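Section 7. Handover between the two arms

Read this section before the first shift on the Fliltano bench cell. It covers the task where both arms have hold of the same item, and it sets out what the bench operator does now that the arms do the handling.

7.1 What changes at the bench

Before the cell was put in, one person at each Ullness bench picked up every mixed metal item by hand, turned it over and placed it for the next step. The arms now do the picking up and turning. The operator lays out the items, starts the cycle, watches the handover and clears the floor of the cell afterward. The sorting decision stays with the operator. The cell does not decide where an item goes.

Operators who worked the old bench keep their station and their break times. Lifting and turning by hand is still allowed when the cell is stopped, and you do not need a supervisor's approval to stop it.

7.2 Before you start

1. Check that both base plates are tight on the rail.
2. Follow each purple cable from the gripper down to the base. It must have slack at the wrist and must not be caught in a joint.
3. Look at the finger pads. Replace a pad that is split or lifting.
4. Lay the items on the patterned floor sheet between the arms. Leave the area next to the rail clear.
5. Take your hands out of the cell and press Start.

Note: The floor and wall coverings are changed from time to time. Do not remove or swap them during a shift. Log the change in Stustedetti if you find one loose.

7.3 Watching the handover

6. Stand at the front of the cell, on the rail side.
7. Wait until both grippers are at the item. Thin items such as sheet metal and chain may swing when lifted.
8. Let the cycle run. If an item stays between the grippers for more than 240 seconds, press Hold.
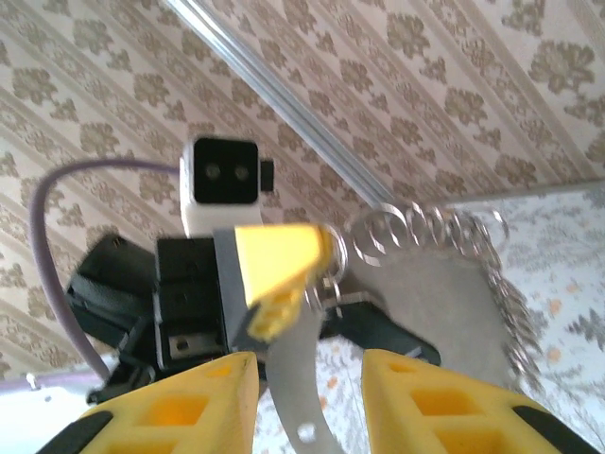
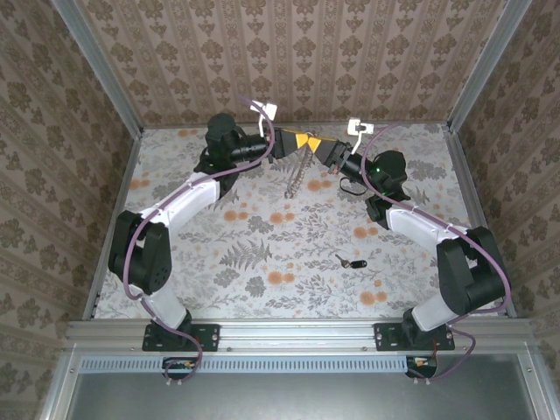
Dierckx Workplace Documentation
Written by: Technical Writer, Bench Automation

9. After a Hold, put one hand under the item before you choose Release. The fingers open on both arms at the same time.
10. Set the item back on the floor sheet, take your hand out and press Resume.

Caution: Never reach between the grippers while the cell is running. The gap can close from either side.

Caution: Chain can wrap around a finger. Press Stop and unwind it by hand. Do not pull on the arm.

7.4 At the end of the shift

11. Press Park and wait for both arms to stop.
12. Clear the floor sheet. Small items are easy to miss against the pattern, so check it from both ends of the rail.
13. Enter the number of Holds in Stustedetti. The count is used to adjust the cell. It is not used to rate the operator.

Two people per shift must be trained on this section. If only one is present, run the bench by hand and leave the cell parked.

Faults that show on the panel are listed in Section 8.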